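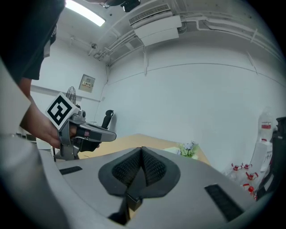
Plain walls and a fan: Khôi Nông on setting up a work room

Filed under: Small Offices, Studadham

15 Mar 2020

Print this page | E-mail this page

Khôi Nông sets up rooms for small firms that have just signed a lease. He started at Drastora, moving desks between floors, and went out on his own when the firm stopped doing jobs under 500 square feet. Most of his work now is in Studadham, in the older buildings off Pirent Street. We talked for a morning about the kind of room he gets asked for most: white walls, strip lighting, a desk, a chair or two and not much else.

"People apologize for white walls," he said. "They show me the room and they say, we know it's plain. I tell them to leave it for a month. Put the desk in, work at it, and then see if you still want a color. Most of them never call me back about the paint."

He feels less patient about ceiling lights. Fluorescent strips come with nearly every lease he sees, and he works with them. His rule is that the desk goes in after the lights have been switched on, and somebody has to sit at it. "You look at the lights standing up and they're fine. Then you sit down and there's a glare on the screen. So you turn the desk a little. It takes 2 minutes if you do it before the cables go down, and half a day after."

A typical job gets $1000 for everything that isn't already in the room. He spends the largest part of that on chairs. A black mesh office chair with a high back is what he buys if the client has no opinion, mostly secondhand from Ilie, the used furniture place on the edge of town. He checks the gas lift and the casters and doesn't worry much over scuffs on the arms.

"A cheap desk is a flat thing on legs and it will do its job," he said. "A cheap chair you find out about by Thanksgiving."

For desks he likes light wood. Dark tops show dust by lunchtime, and white ones get a gray patch where the wrists go. He also prefers a wood floor left bare over a rug in any room where chairs get rolled around. He has taken up a lot of small rugs and says he has put down very few.

The longest part of our talk was on the subject of what ends up on the desk. Khôi doesn't use drawer units if he can avoid them. He puts out an open box for whatever is in use that day and a flat lidded one for what isn't, and the open box gets emptied before people go home. One plant is allowed - small, in a pot that can be picked up with one hand when the desk is wiped.

"I'm not against plants," he said. "I had a client with so many on the desk that she worked on her lap."

Tall white storage goes against a wall, away from the door. He fills it from the middle shelves first. The bottom shelf he calls the problem shelf. Small things get put there for a minute, then they are on the shelf and on the floor beside it, and then everyone walks around them. When he goes back to look at a room after a few weeks, he checks there before he looks at anything else. He no longer says much. He picks a few things up and the client usually joins in.

Then there is the question of air. The rooms he works on often have no cooling that the tenant can control, so he adds a standing fan. He puts it at the far end, behind the chairs, and runs it on low. A fan on a desk blows paper, and a fan near the door gets kicked. 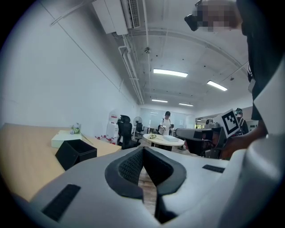
One reader in Pirent Street, sent an early draft of these notes, wrote back that the fan should be by the window or left in the closet, and that a room with two chairs in it needs a second fan before it needs a plant. She had tried it Khôi's way through a whole summer and said all it did was move warm air from one wall to the other.

Khôi read the message and didn't argue with most of it. "If there's a window that opens, she's right, put it there. A lot of mine don't open." He wouldn't give way on the plant.

The biggest room he has done so far was 1084 square feet, on a top floor, and he doesn't want another that size. He could not keep track of where things had gone. The client wanted a plan on paper, so he drew one, and by the second week the chairs had all moved to the end with the outlets. Now he looks for the outlets before he measures anything - he carries a phone charger and tries every one of them, including those behind the radiator.

I asked what he does on the last day of a job. He said he wipes the desk, turns the chairs to face it and takes the packaging down to the street himself, flattened. He used to leave it for the client and came back once to find the boxes had been made into shelves. Then he drops off the keys, and the bill goes out the same evening.

Print this page | E-mail this page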